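Pre-Season Instrument Check, Drirkden Folk Orchestra
Balalaikas, domras, accordions and the room they live in
With my comments, because the blank form was no use to anyone

I do this check every June, after the last concert and before the instruments go out on summer loan. The form came from Gruvska, who sold us most of the domras, and it only gives you a box for pass or fail. I like to ramble, so I typed my remarks under each line. If you borrow something from us, please read the part about your instrument before you take it home.

1. Cases and latches
Pass, mostly.
All the hard cases shut and stay shut when you pick them up by the handle. The contrabass balalaika's bag has a zipper that sticks near the bottom corner. I rubbed candle wax on it and it runs better now, but go slow. Two prima cases have swapped labels again! Go by the number burned inside the lid and ignore the tape.

2. Strings, prima and secunda balalaikas
Pass with notes.
I changed every steel string on the primas. The nylon ones were fine apart from one with a flat spot right over the seventh fret, and that's gone now. Trim the ends at the pegs. Last summer I stabbed my thumb on a long one and bled on the second balalaika part of a wedding song, and you can still see it in the margin.

3. Bridges
Pass.
The bridge on a balalaika isn't glued, so it wanders when you take all the strings off at once. Change them one at a time. I put tiny pencil ticks on the soundboards to show where each bridge goes. Please don't erase them, they're not dirt.

4. Contrabass end pin
Fail, fixed, pass.
The rubber tip had split and the pin was skating on the stage floor during anything loud. New tip is on, and I tightened the collar. Check it before you lean into a forte. That instrument is heavy and your shin is right under it.

5. Domra necks and frets
Pass, one held back.
Number 19 has a crack starting at the heel of the neck. It still plays in tune, which is why I nearly missed it – I only felt it with a fingernail. I've slackened the strings and it stays on the shelf until the repair shop has looked. No loans, no "just for one rehearsal."

6. Accordions and bayans
Pass with notes.
Straps first. Give each one a good hard tug at both ends, and look at the stitching where it folds through the bracket. I replaced one pair. Then bellows: undo the bellows strap, hold the instrument up by the treble side with no buttons pressed, and see how fast it drops. The big bayan sinks nice and slow. The little red one sinks faster than I'd like, so save it for short pieces and keep it away from heaters. Also, lift with your legs, and get somebody to help you with the second strap.

7. Humidity
Pass.
The gauge in the cupboard read in the normal range each time I looked, morning and evening. I refilled the humidifier packs and wiped the shelf under them. If a pack feels crunchy, it needs water.

8. Amps, leads and the extension reel
Fail on two leads.
One had bare wire showing by the plug, and the other crackled if you breathed near it. Both are in the trash with the ends cut off so they can't sneak back. The reel has to be fully unwound before you plug in the amps, even if you only need a little of it. Leads across a walkway get taped down along their whole length.

9. Stands, lights and chairs
Pass with notes.
Drelluvus clip lights: fresh batteries in all of them, and I tossed the one that got hot. Several music stands droop in the middle of a slow tune, so I tightened the neck screws. Put the wobbly chairs at the back with the red tag on. Tagged means don't sit on it, friends.

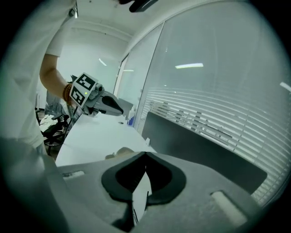 Kazlauskienė wrote back after reading my draft that I'd left out hearing, and that anyone sitting in front of the percussion should have earplugs waiting on the chair before the first run-through. She's right, so it goes in as its own line.

10. Ear protection
New line.
A box of foam plugs, 100 pairs, now lives on top of the percussion trunk. Take a fresh pair every time. The domra row in front of the tambourines and the big rattle gets first pick.

11. Loan tags and money
Pass.
Every instrument going out has a tag with its number and the date it's due back. The repair fund stands at 879 dollars before the domra bill comes in. Fill out the loan slip in ink, and write down any scratches you notice.

Still to do: domra 19 to the repair shop, a new zipper pull for the contrabass bag, a spare pair of bayan straps. The cupboard key is back on its hook, and the loan desk opens at 6.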